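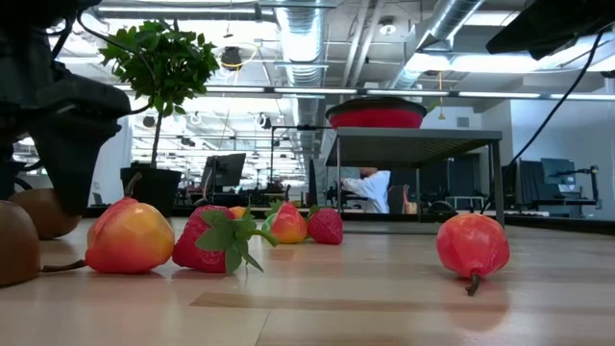 나무 테이블 위 과일 모형들. 딸기 꼭지가 제일 초록초록함

1/ 독일어 공부 다시 시작한 지 3주째인데요, 과일 이름에서 벌써 막혔어요ㅋㅋ 딸기는 Erdbeere, 여성형. 배는 Birne, 이것도 여성형. 여기까진 좋았단 말이죠.

2/ 근데 사과 Apfel이 남성형이래요. 끝이 -e면 거의 여성형이라는 걸 112쪽 가서야 알려주는 교재 뭐임... 그걸 첫 장에 써 줬어야죠!!

3/ 화상 수업 선생님은 Britta Kleinschmidt 쌤인데 제가 der Birne라고 할 때마다 아무 말 없이 die Birne 하고 한 번 더 말해 주세요. 혼내는 것보다 더 무서움.

4/ 아 그리고 Birne가 전구라는 뜻도 있대요. 전구는 원래 Glühbirne인데 말할 땐 그냥 Birne라고도 한다고. "배가 나갔어요"가 되는 거잖아요. 이건 한 번에 외웠어요.

5/ 키위는 좀 억울해요. die Kiwi는 과일이고 der Kiwi는 새래요. 관사 하나 틀리면 새를 깎아 먹는 사람이 되는 거죠 (어제의 나)

6/ 단어장은 Mulliven 앱 쓰다가 종이 카드로 돌아왔어요. 앱은 407개까지 쌓였는데 알림만 넘기고 있더라고요. 여성형 빨강, 남성형 파랑, 중성 초록 펜으로 쓰는 중.

7/ 복수형은 아직 손도 못 댔어요. Apfel이 Äpfel 되는 것까지만 압니다. 다음 주엔 채소 들어간대요. 양파 Zwiebel 발음하실 수 있는 분...?

인쇄하기 | 이메일로 보내기

댓글
Arne Wegener: 저는 반대로 한국어 배우는 중인데 "배"가 제일 어려워요. 과일, 몸, 타는 거 다 배예요.
gotgam_a: 색깔 펜 방법 저도 해요! 초록 펜만 안 닳음
밤산책: 츠비벨...? 맞나요 쌤한테 물어봐 주세요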